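Paired sorting tubs

Paired sorting tubs are two small open containers of matching shape, told apart by colour and stood next to each other so that bottles, cans and other small items can be separated by kind. They are among the simplest sorting systems going, and a delight to use on a kitchen bench or craft table!

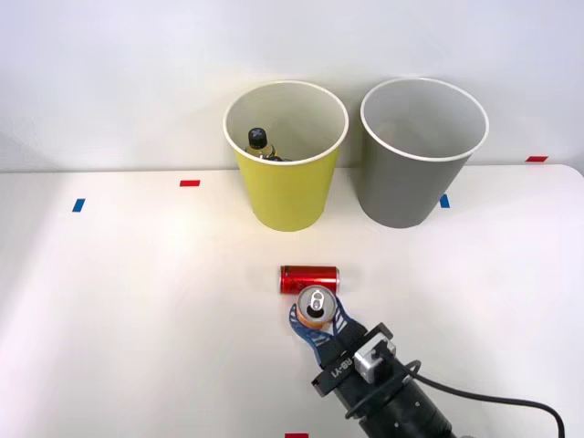 Most are round and taper towards the base, so spares nest neatly in a cupboard. A rolled rim stiffens the opening and is kinder on the fingers. Colours vary by household – yellow and grey is a cheerful favourite in Drinotbridge, where the Conneely range is sold in 13 colours.
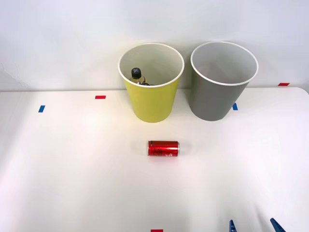
Drink cans are usually emptied and rinsed before sorting. A can laid on its side may roll, so many people stand it upright first. Small bottles go in with their caps on, and a tall one will often lean against the wall of the tub.

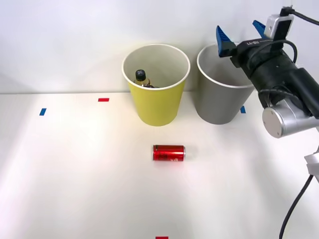
Brosetti tubs come in packs of six or eight, while Tresix sells them in pairs. Light tubs can tip if loaded on one side, and keeping them at the back of the bench helps. Labels are optional, though wonderfully handy when visitors pitch in.

Contact | © Drinotbridge Household Encyclopedia | Back to top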